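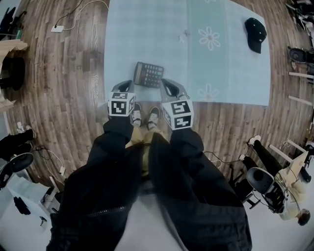 Figure 1. Rug with calculator and cap on the plank floor.

3 May 2019
Student report, Pandida Room Project

The aim of our project was to work out how a shared office floor could be kept tidy without buying more furniture. We used the Skelari office because it has one open room, a wood-plank floor and a light blue rug that tends to collect whatever people put down. A calculator and a cap are typical. Neither takes up much space, but both are in the way when the rug has to be rolled or cleaned.

We sorted loose items into 3 groups: things used at a desk, things people wear, and cables and chargers. The calculator went in the first group and the cap in the second. The third group gave us the most trouble. A power adapter is usually left on the floor because that is where the cable reaches, so moving it to a shelf only means it comes back.

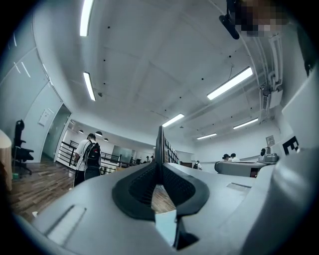 Chairs were left out of the sorting. They roll, and everyone moves them during the day, so we only asked that they be kept off the rug. The ceiling lights and the pipes were outside our scope as well, although we did note that the lighting was good enough to find small scraps on the floor.

Our budget was $500 and we did not spend all of it. Most went on trays and labels from Van Dusen. We looked at the Tusik hook rail for caps and jackets but it needs to be screwed to a wall, and we had no permission for that.
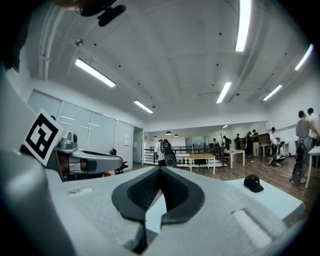
Storage was the part we changed our minds on. The first plan used open trays beside the rug - easy to reach, but the trays became part of the clutter. In the second plan the trays go inside a cupboard, one for each group, with the label on the tray and none on the door. We would like to check in August whether the trays are still in use and whether the cable group needs a second one.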